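Feb 11, 2025

Our old teacher of Latin and logic passed away in December, and I was asked to write the notice for the newsletter of the Belhaj school. I have never written such a text in English before. I will put here what I learned, maybe it is useful for somebody who has the same task.

First, the facts I had at the beginning. She was born in Golach, she studied in Sulum, and she taught at Belhaj until she retired. This is one sentence. The editor wanted a page.

So I wrote to her former students. I sent the same short message to 20 people and asked for one memory from each. I received 18 answers, and most of them were longer than the page I had to fill.

Many of the memories were the same memory. She opened the window at the start of each class, also in winter, and she did not begin until everybody had stopped complaining. I had forgotten this completely, and then I could feel the cold air again. 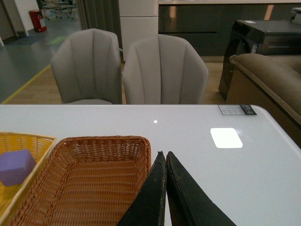 Someone from the year below mine replies that the window was only opened on exam days, and that I should check this before it is printed.

Thank you for this. I did check. I asked two other people from that year and they remember it as I do, every class. But I changed "always" to "usually" in the text. She would have marked "always" in red anyway.

The next difficulty was the word for dying. In my language we have one polite verb for it and everybody uses it. In English I found "passed away," "passed," "died," and "went to her rest." I asked the family and they said she disliked soft words. So it is "died." It looked hard on the paper for a day and after that it looked correct.

Then there is the question of the order. The notices I read as models begin with the death, go back to the birth, then come the studies, the work, the family, and the service. I tried to begin with the classroom, because it is what we remember. The editor moved it down. I was a little offended, but older readers want to know first who has died, and they are right.

Please be careful with the titles of positions. I wrote that she was "head of languages." She was acting head, for two years, and she did not want the permanent post. Her sister corrected me very kindly. I think it was an important correction, she was proud of having said no. 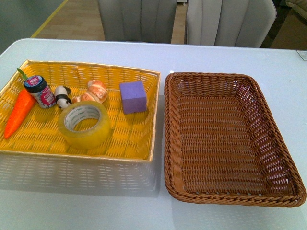
Did the family read the whole text before it was printed, or only the dates? My brother and I had a bad surprise with a notice for our father.

I am sorry that this happened to you. Yes, the family read all of it. I sent it by mail, on paper, in large letters, because the sister does not read long things on a screen. She gave it back with small pencil notes. I would do it like this again, even if it costs a week.

About the length. The Prostico newspaper also wanted to print the notice, but they have a limit of 100 words. I thought it would be easy to cut a page to 100 words. It took me a whole evening. The studies in Sulum became four words. The window stayed. 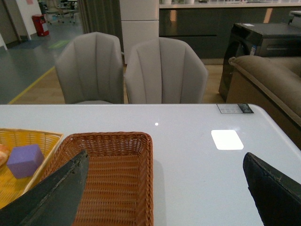
A brown wicker basket on the white table

One thing I would do differently: I did not ask the people she worked with. I asked only students. After the newsletter came out, a colleague wrote to me that she organized the book exchange with the school in Golach and paid the postage herself. It is not in the notice. It should be there.

The editor says that an addition can go in the next issue, two or three lines. I have started it. If you taught with her and you have something about the book exchange, please write to me, also if it is only a small detail.

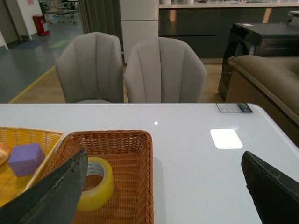
Two baskets on the table, with a purple foam cube in the lighter one

Some of you asked about flowers. The family prefers a book given to the school library at Belhaj. It can be any book and it can be used. Please write your name and your year inside the cover, in pencil. She did not allow pen in books.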